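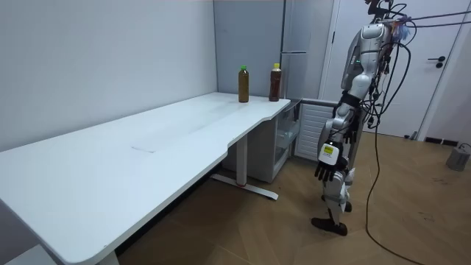 *Arthur at the far end of the desk, one arm down. Two bottles out for the reach test.*

## Bottle reach test, standing start

Quick notes from the Dulumcombe workshop, written up in a rush. Assumes your humanoid already stands by itself and the Folov arm scripts load.

1. Clear the desk. Leave two plastic bottles at the far end, small gap between them. Different cap colors, green and yellow for us. Makes the logs way easier to read.
2. Stand the robot beside the desk, feet flat. Run the floor cable out behind it, never under a foot.
3. Check for slack up top before you power the arms. Then check agian.
4. Arms down, fingers relaxed. Save that as `home`.
5. Load the reach file, set speed to 15. Not higher on a first run.
6. Run one arm only. Stop 4 cm short of the bottle, hold, back to `home`.
7. Looks smooth? Close the gap and try a grip. Grip force 54 to start, drop it if the bottle dents.

If the shoulder stalls, its probably the encoder offset. Ours wanted 1,436, yours will be different. Beril Çetinkaya wrote the offset script, it's in the Tastano folder under `tools`.

Lifting and pouring next. Keep the caps on tight until then.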